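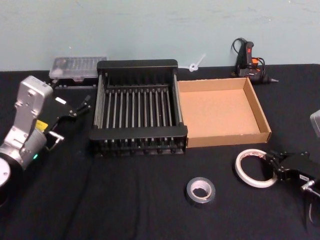
The meeting opened with the report on the reflux advice service, which has now run for two full quarters at the Rurkton practice. Marwa Benkirane, in the chair, noted that 794 patients had been invited to a first appointment and that letters to the remainder of the list would go out in March. Members discussed the layout of the advice room. It was agreed that a table covered in a black cloth, set against a pale wall with scuffs and marks on it, did not give the welcome that patients with a long-standing complaint should expect, and that the wall should be repainted before the next round of letters. The practice manager will obtain a price.

Minutes of the previous meeting
The minutes of the previous meeting were agreed as a correct record, subject to one correction. Under item 4, "heartburn at night" should read "heartburn on lying down".

Patient leaflet
The second draft of the leaflet on heartburn and acid reflux was received. Members asked that the section on meals be shortened and that the advice on raising the head of the bed be moved to the first page. The paragraph on long-term use of antacids was thought unclear. The pharmacist will rewrite it and send it round for comment.
Members also asked that the warning signs - difficulty in swallowing, unplanned weight loss, vomiting blood - be printed in larger type, with the telephone number of the practice directly underneath.
RESOLVED: that 3597 copies be printed once the changes have been approved by the chair, to match the number of households on the list.

Food diaries
The Zisetti branch reported that patients had found the diary sheets too small to write on. A larger sheet was tabled and approved. The branch will receive 100 sheets in the first instance. The question of an online diary was deferred.

Referrals
A letter from the Akinola clinic was read, asking that referrals state how long the patient has had symptoms and which medicines have been tried. Members had no objection. The referral form will be amended, and the Grovitz branch will be told of the change in writing, as it still holds a stock of the old form.

Any other business
A member asked whether evening appointments could be offered. The chair replied that this depended on staffing and would be placed on the next agenda.

The meeting closed at 8.40 pm.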